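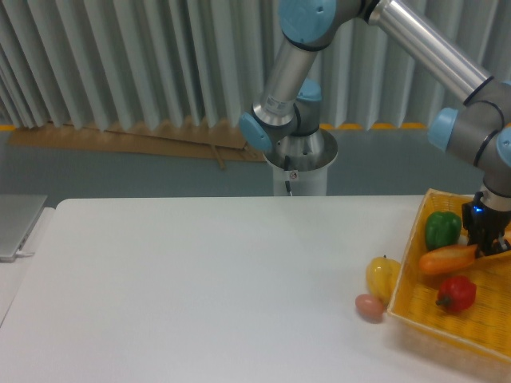
1/ I have been weaving baskets badly for a year and I want to talk about them all evening, so here goes, a thread! Mostly on how they're built, plus what I'd tell you if you were about to start your first one. Even a plain yellow one at the edge of a white table gets me now. A year ago I'd have seen "yellow." These days I see that it's woven and my head goes straight to over, under, over, under.

2/ Words first, as I mixed these up for months. The upright bits are stakes. The bits that travel around are weavers. The edge at the top is the border (or rim, depending who taught you). My teacher, Shadi Abu Hammour, calls the whole upright part "the siding" and so now I do too.

3/ The simplest weave is over one, under one, with a single weaver. If you want to go around and around without stopping, you need an odd number of stakes. With an even number your second row lands exactly on top of the first and nothing locks. I learned this on a basket that fell open like a flower. Pretty, useless.

4/ You can use an even number if you run two weavers chasing each other, or if you start and stop every row. Flat splint people do the start and stop thing all the time and their baskets look so crisp I could cry.

5/ Twining! My favorite! Two weavers at once, and they cross between every stake. It grips. If your stakes wander all over the place (mine do) a couple of rows of twining pulls them back into line, and it looks fancy for almost no extra effort.

6/ Materials people ask about most: willow, round reed, flat reed, palm, rush, plastic strapping. Start with reed. It comes in coils and it's very even, and it only needs a short soak in warm water. Willow is gorgeous but dried willow wants days in the tub, and my household has opinions about the tub.

7/ Please don't be a snob about plastic. Strapping baskets are tough and light, you can hose them off, and the colors are fantastic. There's a stall at the Clurnwood market in July that sells nothing else and I went back 4 times in one weekend. A strap doesn't swell or shrink on you either, so the weave you see is the weave you keep.

8/ Reed does shrink as it dries. So you finish a lovely tight basket at night, come down at 7 in the morning, and there are gaps. Push the rows down as you go. Then push them down again. I use an old table fork, and Shadi has a proper iron that I covet.

9/ Color is its own rabbit hole. I dyed a batch with onion skins hoping for gold and got something closer to tea. Second try I used a stronger bath and left it overnight, and oh, that was the yellow I wanted. I keep noticing how much a yellow weave does on a pale surface. Look at the basket again, you don't need a pattern at all.
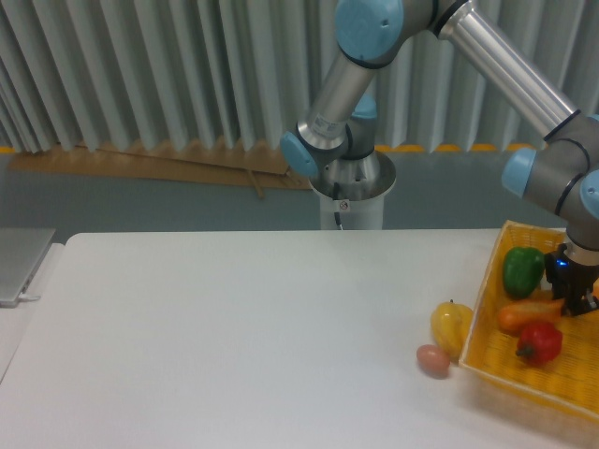
10/ Bases! A round base begins with a cross of short sticks, some slit so the others can slide through. Bind it tight, then open the sticks out like wheel spokes. It feels impossible the first time. Your hands will hurt. By the third one it's the part I look forward to.

11/ Square bases are easier if you're working flat. Lay your strips out, weave the others across, square it up with your fingers, clip the corners with clothespins. So many clothespins. I bought a bag of 50 and I still run short on big ones.

12/ The upsett is where you bend the stakes up and the flat thing becomes a basket. I still make a little noise when it happens. Dampen reed well at the bend or it'll crack, and tie the tops loosely together so they don't flop in your face.

13/ Books: Babalola's little paperback on borders is the one I'd save from a fire. It has some 70 drawings, hardly any text, and every drawing is from the side you're really looking at while you work. The Todetti one is beautiful but more for the couch than the bench.

14/ Handles, short version: push them down deep alongside a stake, deeper than seems sensible. My first handle came off in the driveway with a full load of lemons on board. They roll a long way, lemons.

15/ A few of you asked what to make first. A small bread basket, reed, round base, plain sides, simple folded border. Takes an afternoon. Keep it even if it leans! Mine leans and it has held mail by the door ever since.

16/ Next for me is a lidded one for yarn, and I'm scared of the lid. If you've made a lid that fits, please reply with how you measured it. And if you have a basket at home, turn it over and show me the base, I want to see all of them.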